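### 4.2 Sharing One Table Between Two Planners

When we first moved the Gronow planner from simulation to the real table, we gave each arm its own copy and let the two run side by side, which was simple to build and rather painful to watch. Each copy treated the other arm as a frozen obstacle, so both would stop and wait politely for a path that never opened up. The version we describe in this section keeps one shared timeline instead. Either arm may reserve a stretch of space on it, and a reservation that goes unused for 900 milliseconds is handed back. We are fond of this little rule, and it replaced a good deal of code. 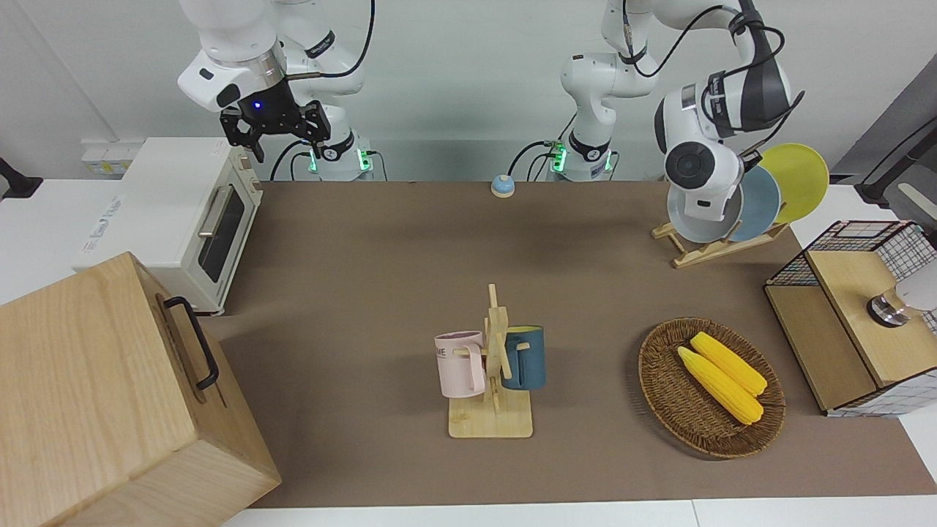

*Reading time for this section: 2 minutes*

**Figure 3.** The kitchen layout, with the left arm's gripper down among the plates in the dish rack and the right arm's gripper open over the work surface. The mug tree and the basket of corn share the mat between the rack and the toaster oven.

Upright plates deserve a word of their own, as they gave our perception module, Sirska, more trouble than anything else. Seen nearly edge-on, a plate offers the depth sensor very little to hold on to, and a pale one against light wood offers even less. Sirska therefore fits the rack first and then looks for rims only where the slats would allow one to stand. The handles on the mug tree go through the same two-step search, with the post fitted before the pegs.

We logged 2,969 planning requests on this layout with the shared timeline switched on. In 53 of them no plan was found within the limit of 1,000 search steps, and the arm asking for the plan returned to its rest pose and tried again. Most of these requests came from reaches into the rack, where the wrist has few ways in and the planner, bless it, insists on trying them all.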